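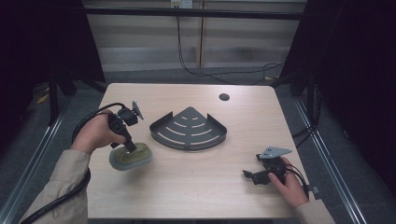
Soap dish and corner shelf, both grippers in hand over the table.

Hi all,

Fadwa Hamdy wrote:
> We're about to start recording bathroom tidying with the handheld
> grippers and I'd like to hear from anyone who has done it. Did you
> let people use both hands however they liked, or did you script
> which hand goes first? Our arms at Endale are slow, and I worry that
> the demos will be full of moves they can't follow. Also, how many
> takes before you bothered training anything?

Oh, I have opinions on this one! We've been doing the shelf task at Grornport since December (the soap dish goes on the corner shelf, that's the whole job) and we tried it both ways.

At first I let everybody do what came naturally. Big mistake, at least for us. People are so quick with two hands, and they pass things across and nudge the shelf along without even noticing they're doing it. The takes looked lovely and the policy trained on them just dithered over the table. So now we have a loose script: left gripper takes the dish, right gripper stays low and steadies the shelf if it needs it, and you pause for 2 seconds before letting go. I don't script anything past that. You do want some wobble in the approach or the arm gets lost the first time the dish is turned a bit.

As for slow arms, ours are no sprinters either. I ask people to move as if the dish were full of water - it sounds silly but it works better than any speed number I've ever given them.

We trained the first time much too early and learned nothing from it. We're at 3,637 takes now, and I'd have been happy to look at results well before that, so please don't take it as a target. Do watch your cables, though. I run mine back over the wrist and off to the side, and I still throw out takes where one snagged.

One thing I haven't sorted out is the shelf itself. Those curved slots are a pain when a fingertip lands in one. Has anybody at Lonimar tried a softer tip? I'd love to borrow a pair.

Happy to send you our script, Fadwa, it's barely a page.

> Endale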